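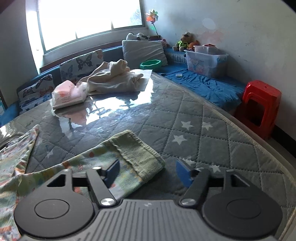

A quilted pad with white stars, and a green ribbed cloth on top.

Annick Kennedy had the kettle on before I'd found the right gate, and by the time I'd got my boots off in her back porch there were two cups poured and a plate of date slice on the table. She lives on the Pernik side of Ellery, up the hill from the old dairy, and she has been making and mending children's clothes for the better part of her life. These days she mostly does it for the swap room in the Holodby hall, where families bring in what's been grown out of and take home what fits.

I had come to ask her about the swap room, but we spent a good half hour on her mother first. "Mum sewed for six of us," she told me, "and I was the second youngest, so you can imagine what state a shirt was in when it got to me. I don't think I had a collar that hadn't been turned until I was in high school. And I loved them! I knew every one of those shirts. I'd seen my brothers get into trouble in them."

Turning a collar, for those who haven't done it, means unpicking it from the band, flipping it over so the worn fold is underneath, and stitching it back on. Annick says it takes her an evening, with the radio going. She learned on a Ploltader treadle machine that came with the house, and she still has it, although the belt has perished and it's now mainly a place to put the mail.

The swap room began one February, when the church rummage sale was called off and there were bags and bags of clothes left over with nowhere to go. Kwabena Gyamfi, who had not long moved to the district with two small boys, offered to help her sort them. He dropped in while we were talking, as he seems to do most mornings, and took the chair by the window.

"I thought it would be one afternoon," he said. "My wife thought so too. She had dinner ready. I came home after nine with a box of odd socks and a great deal to say about zippers."

Last year 3,550 pieces went through the room. Annick keeps the tally in a school exercise book, and she turned it around on the table so I could see the columns, all in pencil. Baby things move fastest. School trousers hardly come in at all, and when they do the knees are gone, so there's a patching night once a month in winter for anybody who'd like to learn.

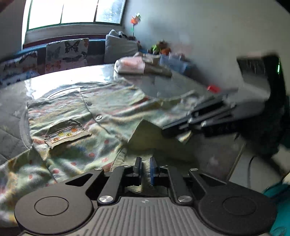
On pockets and favourite colours

I asked her what children want from their clothes, as opposed to what their parents want, and she laughed for quite a while. "Pockets," she said. "Always pockets. You can put the loveliest little jacket in front of a four-year-old and if there's nowhere to put a rock, they're not interested." She'll add one to almost anything, cut from whatever is in the scrap drawer, and she likes to put a bit of trim along the top if she has it.

Kwabena's younger son went through a stretch of wearing only green. "Green shirt, green socks, green pyjamas. We had to ask Annick to keep aside whatever came in," he said. "Then one morning he came down to breakfast and it was orange, and I had a drawer full of green."

The room costs very little to run. The hall asks $600 a year for the space and the heating, and the jam table at the fall supper covers most of that. At last count there were 149 families on the phone list, some from well past Holodby, and Annick would like to open a second morning if she can find somebody to hold the key. Her own knees aren't keen on the hall steps any more.

She walked me out to the porch with a piece of date slice wrapped in wax paper, and looked at the cuff of my cardigan, which had been coming undone since Christmas. "Leave that with me," she said, and I drove home without it.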